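Notes from the student project open day at Pelladar, 2023-05-18

I went to the open day at the Pelladar technical college because our own school is thinking of starting a robotics club next year, and I was asked to find out what one needs in the way of space, money and staff. The program listed five student projects. I spent most of the afternoon with one of them, a two-arm manipulation project called Zavutley, on the second floor of the Grorken building.

The team had set up one task for visitors: a pink plastic bag, toy food and a plate with a wavy rim, all inside a red-walled cell with an arm on each side.
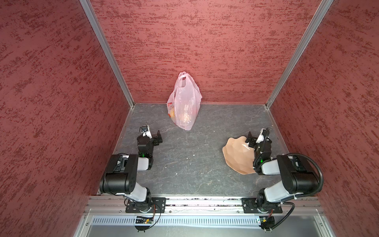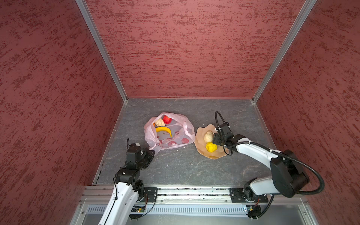
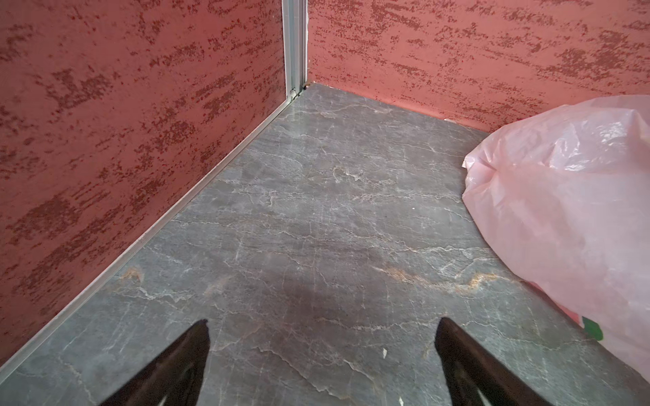 Zavutley is in its second year. Lucie Lachance teaches the course it belongs to and Zarmeena Rizvi, a final-year student, leads the team. The task is to get the toy food out of the bag and onto the plate. It was picked by last year's group after a long argument about blocks. Blocks were easier and the results looked better on a chart, but the students felt they had stopped learning from them by the middle of the first term.

The bag is the hard part. Rizvi explained that a rigid box is in the same place each time you look at it, and a bag changes shape whenever anything touches it. An arm can push the opening shut while reaching for it. The usual plan is for one arm to hold the bag and the other to reach in, and the students have to teach both halves of that at once.

They teach by demonstration. A student moves a pair of control arms at a separate desk, the arms in the cell follow, and the computer records the joint positions and the camera views together. A trained program then tries to do the same thing by itself. The team's target for this task is 400 recorded demonstrations by the end of September. They had 200 when I visited. Each student signs up for sessions of 20 minutes, which was set after the first group tried an hour and found that the last part of every session had to be thrown out. Tired people make jerky recordings, and the program learns the jerks.

I asked to try the control arms and was allowed two turns. The first thing I noticed was how little I could feel. My hand told me nothing about whether the gripper had hold of anything, so I had to look all the time, and I kept leaning sideways to see past the arms. The students said everyone does this in the first week. They now make new members work from the camera views on the monitor, on the grounds that the program will have nothing else to go on. I found that much harder. In my second turn I picked up one piece of toy food and dropped it short of the plate. A first-year student then did the whole thing in less time than it took me to find the opening.

## How the class is run

The course meets twice a week for a double period. One meeting is for recording and repairs, and the other is for going over results. There is a written log for every session, on paper, kept in a binder next to the monitor. The columns are the operator's name, the object order, the number of attempts kept, the number thrown out and a remark. I read through several pages of remarks. A lot of them were one word, such as "slipped" or "handles." One said "my fault, sneezed."

Lachance grades the log as well as the robot. A group that gets poor results and can say why from its own records will do better than a group that got lucky. She said this took some explaining to parents in the first year.

Work is divided up as follows:

- Two students look after the arms and the wiring.
- Two look after the recordings and check them before training.
- One writes the task instructions and changes them when the task changes.
- Everyone records.

The roles change each term. Rizvi started on wiring and told me she would not have chosen it. She now thinks new members should all begin there, and the others in the room did not agree with her.

## Cost and space

The part I was sent to find out about is less simple. The arms were bought with a grant that covered the hardware and nothing else. The yearly running cost, mostly spare parts, cables and replacement gripper fingers, came to 784 dollars last year. Lachance showed me the sheet. Cables were the largest item. The computer used for training belongs to the college and is shared with a graphics course, so the team trains overnight and has to be finished before the first class.

The cell itself takes up less room than I expected. It needs a solid table and a separate spot for the operator. It also needs steady lighting. Lachance said their first location was next to a window, and programs that worked in the morning did badly after lunch. They moved it across the building over a vacation.

For a school like ours she suggested starting with one arm, a hard container and two or three objects, and leaving bags for the second year. She also said to plan for one adult who can be in the room whenever the arms have power. Her students may record without her, but only with a trained technician present.

## The other rooms

I had less time for the rest. The Ackah team, on the same floor, is building a sorting line for mixed screws and had it in pieces while I was there. They were polite about being interrupted. The line follower group in the main hall had the biggest crowd, mostly younger children, and ran short races all afternoon. For a first club project that may be closer to what we can manage, and I took one of their parts lists.

Coffee was on the ground floor. Parking behind the building was full by the time I arrived, and I would tell anyone going next year to use the lot by the sports field and walk over.

I have asked Lachance for a copy of the blank log sheet and the safety rules posted by the door. She will send both after exams. She also offered to have two of our teachers sit in on a recording session in September, when the new first-year students start, and I said I would reply with names before the end of the term.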